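The Year of the Yellow Bin
6 February 2022

Back in November I swore I would sort out the cable situation. The cable situation was a closet. I bought yellow plastic bins, on the theory that a color this loud would shame me into keeping them tidy. I now own bins the color of a school bus and have approximately the same feelings as before.

The rule was simple: nothing goes into a bin until I know what it plugs into. You can guess what that did for my progress.

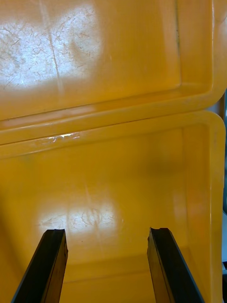
What I threw out

Mostly chargers. I found 28 of them, and 2 fit something I still own. The rest went to the recycling drop-off in Granby, where the drop box had a sign asking people to please untangle things first. I sat in the car and untangled.

I also wiped down the plastic, which did nothing for the scuffs. They have their own personality now.
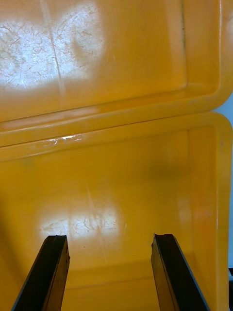
Scratched already, and very yellow.

Then came the leftovers, the bits that belong to some appliance I may or may not have given away. One short cable has a red wire, a black wire and a yellow-and-green one with a little white connector. I can't name it. By my own rule it has no right to be in there.
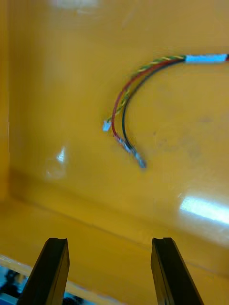
Fourie writes that any mystery cable should be kept for 10 years and then one more day, and that the day after you toss it you'll find the lamp it came from. I've given it until spring. The closet door shuts, so I'm counting that.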